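# The Basin by the Door 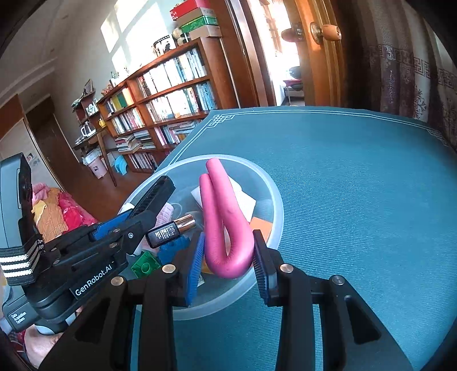

*The basin on sorting day, with a foam roller, a bottle, some toy blocks and several things still awaiting a ruling.*

Every home has a place where objects go when they have stopped being useful but haven't yet done anything to deserve the trash. In my parents' house it was a drawer. In my first apartment it was the top of the refrigerator, which I am too short to see and therefore believed to be clean. In our current place it is a round plastic basin, translucent, with a thick frosted rim, and it has been in the family longer than the dog.

The basin was bought to soak sweaters. It soaked sweaters twice. After that it moved to the bench by the door, where somebody dropped a key in it, and the matter was settled.

I have been thinking about the basin a good deal lately because I agreed to write 2 pages on household clutter for this magazine, and I had assumed the clutter would belong to other people. I called Liam Ó Dubhghaill, who sorts houses for a living under the name Ritham. He charges by the half day. He asked me to tell him what was in my own catchall before we discussed anyone else's, and I said a few odds and ends, and he said, "Go and look, I'll wait."

There was a pink foam thing, for a start. It is the bendable kind of hair roller, or I have always taken it for one, a fat tube in a pink you could direct traffic with. Folded in half it makes a narrow U, and the inside of the bend goes into fine little creases like the skin of an elbow. One side has a dent. We owned a whole bag of these once. They were bought the June of my cousin's wedding, on the theory that my daughter would sleep in them and wake up with ringlets. She slept in them for 40 minutes. The rest of the bag has gone wherever such bags go, and this one stayed behind to represent the others.

"Does anyone use it?" Liam asked.

I said it was in very good condition apart from the dent.

"I asked something else," he said.

Then there was the small dark bottle with the rose-gold cap. Cosmetics bottles are the aristocrats of any junk bowl. They lie there at a slant with their shiny hats on, as if they had only stopped in on the way to somewhere nicer. I have moved this one from a bathroom shelf to a handbag to the basin, and at no stage have I felt able to throw it out, on account of the cap. Liam says this is common. He has a client in Sostcombe with 10 empty perfume bottles on a windowsill who describes them as a collection. He has stopped arguing with her, because they do look good when the sun comes in.

The toy blocks I had expected. There is one blue and one green, the green one with a round hollow stud on top. No child in our house has built anything in years, and we gave the main supply away, all of it, in a lidded tub, to the Ó Gríofa family two doors down. I remember the handover as complete. But toy blocks are like sand after a beach vacation. You may shake out the towel as hard as you please, and in February there will be one in your shoe.

Liam has a theory about blocks, and I pass it on for what it's worth. He thinks people keep the last one or two on purpose, without telling themselves. "The tub goes out the door with no tears at all," he said. "Then I find a blue one in the silverware drawer and I'm told to put it back."

After that the inventory got vague. There was something orange and flat. There was a bit of pale pink stuff with a texture to it, which I described over the phone as "sort of nubbly," and a white boxy item I had been walking past for so long that I'd stopped seeing it. Liam calls these the Unknowns, and he has a procedure for them that I found almost insultingly simple. You take everything out and lay it on a cloth. You pick up each piece and say aloud what it is. If you can't finish the sentence, you get one day to ask the rest of the household, and then it goes.

I tried this on my husband, who looked at the flat orange piece for some time and said, "That's from the thing."

I asked what thing.

"The thing it goes with," he said, and left the room with what I can only call dignity.

There is a whole industry that would like to help me with this. A company called Pokico sends me a catalog of nesting trays, divided into compartments, for "the items that matter." I counted the number of compartments I would need and then looked at the prices, and I decided that my items did not matter to that extent. Liam is against trays in general. A divided tray, he says, is a basin that has been to college. It holds the same roller and the same bottle, only now they each have a room.

His own advice was to keep the basin and make it smaller. Swap it for a soup bowl, he said, and see what you fight for.

I haven't swapped it yet. I did do the sort, and the score so far is this: the key has gone back on its hook, and the bottle has returned to the bathroom on probation. The blocks I walked over to the Ó Gríofas' myself. Mrs. Ó Gríofa took them very graciously, went to the bowl on her hall table, and gave me back a mitten.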